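Budgeting for a Two-Armed Home Robot: Tips Before You Spend a Cent

Print this page | E-mail this page

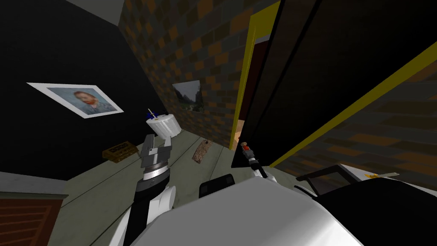 Page last changed: March, with the new bits on doorways and spare fingers

I love this stuff. I've been planning our household robot purchase for ages now, with a spreadsheet called Wustura (don't ask, it was the name of the folder it landed in), and the tips below are what I'd hand to any neighbour starting from scratch. Most of them cost nothing but a tape measure and an evening.

Try the room in simulation first

This is the best tip on the page, so it goes at the top. Before you buy, mock up the room on the computer and drive a simulated robot around it. The render up top is a good sort of room to practise in: a doorway with the door standing open, things left on the floor, pictures on the walls and two arms to keep track of. You learn so much from a room like that! Look at how much of the lower half is the robot's own white body. I'd been budgeting for arms and fingers and had given hardly any thought to the bulk that comes along behind them.

Put your real clutter in the model, too. A tidy simulated room will tell you that you can afford the small robot, and then the real hallway will tell you otherwise. Shoes, the dog's bowl, the bin that lives in the wrong spot. Put them all in.

Measure doorways with the door open

Measure the clear gap, from the face of the open door to the opposite trim. Our laundry doorway is 80 cm on paper and noticeably less once the door is hanging in it. Write the real number on a bit of masking tape and stick it on the frame, then do the next one. If a supplier only gives you the width of the base, ask for the width with both arms tucked in, and again with both arms carrying something.

While you're down there, check the lip between rooms. A threshold strip can be swapped for a low ramp at the hardware store for the price of lunch. Much cheaper than moving up a size in wheels.

Match the gripper to the jobs

A parallel gripper (two flat fingers that close towards each other) is the plain sensible choice, and I'd start there. It suits handles, bottles, boxes and the edge of a tray. Make a list of everything you'd like picked up off the floor over a week, then sort it into piles:

- Easy: upright tubs, blocks, anything with two flat sides
- Maybe: caps, pens, small crates
- Leave it for now: mats, paper, anything lying dead flat

Flat things are the budget killer. You can spend a fortune on fancy fingers to lift one floor mat, or you can move the mat yourself. I moved the mat.

One arm or two?

Go through your list again and mark the jobs that need something held still while something else happens to it. Lids, bags, laundry. If there are only a couple of marks, price the one-arm version. If the page is covered, two arms will earn their keep, but remember you're also buying two sets of wear parts, and a wider turning circle in a narrow room.

The costs that creep up

Our first draft budget had the robot on one line and nothing else. The second draft had an extra $1,143 in it before we'd even looked at delivery! Most of that was little things:

- Spare finger pads. The Dalar set I've pencilled in is $187, and I'd put one in the budget for every year you plan to keep the machine.
- A proper spot to charge, with its own power point and no extension lead across the floor.
- Ramps, door stops and a few hooks to get cords up off the ground.
- A second battery, if yours takes one.
- Freight, plus someone to help you get the crate through the front door.

Keep 30 per cent of the equipment price aside for all this. If you don't spend it, lovely, there's your first service paid for.

Ask for a trial in your own place

Both places I've talked to so far, Didik and Govindasamy, will let you ask for a home visit, and you should absolutely take them up on it. Don't clean up beforehand. Have your list ready and ask to see the boring jobs. Ask what happens when it drops something, who pays if a gripper gets bent, and how long parts take to arrive. Jot the answers down with the price beside them so you can compare apples with apples later on.

Cheap prep you can do this weekend

Prop open any door that swings shut by itself. Anchor the tall cabinet. Give the bin a fixed home and mark its outline in tape. Take down any picture hung low enough to be caught by an elbow, or shift it up a hook. Then walk the route yourself with a laundry basket on each hip, and wherever you have to turn sideways, write it down.

Reader comments

Great page! The laundry basket walk had me in stitches, but I found two tight spots I'd never noticed. One was fixed by turning the door hinges around.

Does the 30 per cent include software fees? Ours were quoted yearly and that changed the whole sum.

Reply from the page author: No, put those on their own line, and multiply by the years you'll keep it. Good catch, I'll add it next time I update.

We went with one arm and I still think it was right for a small unit. Would love a page on charging spots, our only free power point is behind the fridge.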